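A day at the Sketton Young Voices open day

We came back from Sketton in October with sore feet, full notebooks and far too much cake inside us. Our own group has been talking about holding a youth culture day for ages, so when the invitation came to see how another town does it, ten seats on the minibus went very quickly indeed!

Doors opened at 10 in the old Yeoman Hall, a short walk up from the harbour. The first session was singing, with 82 children from the local primary schools packed onto the stage. They sang four songs, two of them learned from recordings made by older people in the town, and the last one had a chorus that everybody in the hall was expected to join. We did our best. I was still humming it on the way home.

After that the day split up. You could try step dancing in the side room, go along to the storytelling, or sit in on the planning talk, where the young organisers explained how they put the programme together. I chose the talk and I'm so glad I did. They are all between 14 and 18, they meet every fortnight, and they decide what goes on the bill – the adults book the hall and sign the forms. They were very frank about what went wrong last year (too many speeches, and lunch far too late).

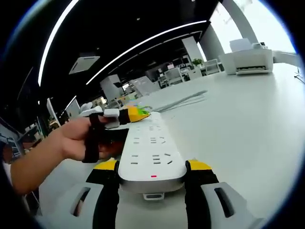 Lunch was soup and rolls, served on time, and then came the part I had been looking forward to most. Hikik is a young band of fiddle, whistle and drum, and they played for a full 60 minutes without seeming to tire. By the third tune the chairs had been pushed back and there was a proper dance going on, grandparents included.

The afternoon ended with the Nisar project, which pairs teenagers with older neighbours to collect local words and sayings. There are 80 words on their wall so far, each on its own card with a little drawing. My favourite was one for the light you get just after rain. We were all given a blank card to fill in, and our minibus argued happily over spellings for a good while.

We have already pinched several ideas for our own day. Shorter speeches, certainly, and a wall of words if we can find the space. Our next planning meeting is at 7pm in the library, and anyone under 18 who would like a say in the programme is very welcome to come along.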